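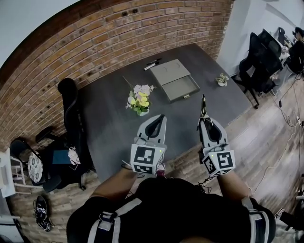 Fig. 4. Standing at the near edge of a dark grey rectangular top.

4. Setting the working height

This section applies to Nodness tables fitted with the Tridside leg set and the Drirumero control box. Complete the frame assembly in section 3 before you start. The table must stand on its final floor covering.

4.1 Levelling

1. Clear the top and switch the control box off at the wall.
2. Screw all four feet fully in, then turn each one out by two complete turns.
3. Lay a spirit level along the long side of the top, then across the short side. Adjust the feet at the low end first.
4. Press down on each corner in turn. If the table rocks, turn out the foot at the raised corner until it touches the floor.
5. Tighten the lock nuts with the flat spanner. Hold the foot still while doing so.

Note: On thick carpet, repeat steps 3 to 5 after a few weeks of use.

4.2 First movement and reset

Caution: Keep hands, chairs and drawer units clear of the legs and the underside of the top while the table is moving.

1. Check that every cable has enough slack to follow the top to its highest position. Cables fixed to the wall must not be tied to the frame.
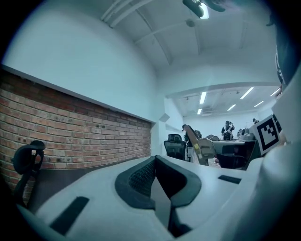
2. Switch on at the wall. The display shows four dashes.
3. Hold the down key until the legs reach their lowest point and stop. Release the key.
4. Press and hold the down key again for nine seconds. The legs dip slightly and rise again, and the display shows a height in millimetres.
5. Measure from the floor to the upper face of the top. If the reading differs from the display by more than 4 mm, enter the measured value as described in section 6.

If the display shows 501, one leg is not being detected. Switch off, reseat both leg plugs in the control box and repeat from step 2. If the code returns, do not use the table. Contact the supplier and quote the number on the label of the control box.

4.3 Storing a height

1. For standing work, raise the top until your forearms are level and your shoulders are relaxed. Wear the shoes you normally work in.
2. Press M, then a number key. The display flashes once.
3. Lower the top to sitting height and store it under a second number.

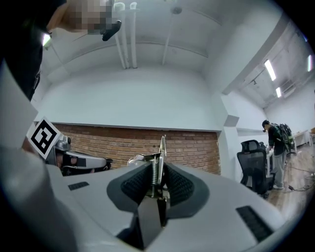

4. Run the table between the two stored heights and listen for rubbing or scraping. Stop at once if a cable pulls tight.

Note: Stored heights are lost after a reset. Replacement feet and leg plugs are supplied by Şimşekoğlu and are listed in section 9.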